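Nappe de collectivité Branside, gamme Rees
Référence 2738

Accueil > Linge et textiles de table > Nappes > Gamme Rees

La nappe Rees est destinée aux services de restauration des établissements scolaires, des centres de loisirs et des résidences d'accueil. Elle est proposée au mètre ou en format confectionné, avec ourlet cousu sur les quatre côtés et angles repris à la main dans notre atelier.

Caractéristiques
Composition : polyester et coton
Largeur utile : 160 cm
Entretien : lavage en machine, séchage à basse température
Coloris : vert sapin, écru, gris ardoise, bordeaux
Conditionnement : carton de 22 pièces

Le coloris est obtenu par teinture en pièce. De légers écarts de nuance peuvent apparaître d'un bain à l'autre ; il est donc recommandé de regrouper sur une même commande les nappes destinées à une même salle. Les teintes foncées doivent être lavées séparément lors des deux premiers cycles. L'emploi de produits chlorés est exclu pour l'ensemble de la gamme. 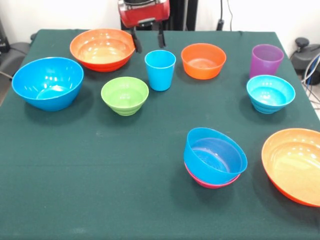 Snežana Bošković signale, dans l'avis qu'elle a déposé sur cette page, que le vert sapin a bien conservé sa teinte après une année scolaire complète, mais que l'ourlet gagne à être repassé encore humide. Elle regrette par ailleurs l'absence d'un format rond, demande qui a été transmise au service de confection.

Le format rond sera proposé à partir de septembre, dans les coloris écru et vert sapin uniquement. Les établissements intéressés peuvent dès à présent demander un échantillon de tissu, expédié sans frais dans la limite de deux coloris par demande.

Commandes et livraison
Les commandes sont enregistrées par l'intermédiaire du portail Itbridge ou par bon de commande adressé au service des collectivités. La livraison est offerte à partir de 800 euros hors taxes. Les formats sur mesure font l'objet d'un devis préalable et ne sont ni repris ni échangés. Le délai de confection est d'environ trois semaines à compter de la validation du devis.

Produits associés
Molleton de protection Billance, à découper
Serviettes Rees, coloris assortis
Chemin de table Rees, écru

Interlocutrice pour les collectivités : Daranee Jaidee
Fiche mise à jour le 2022-06-27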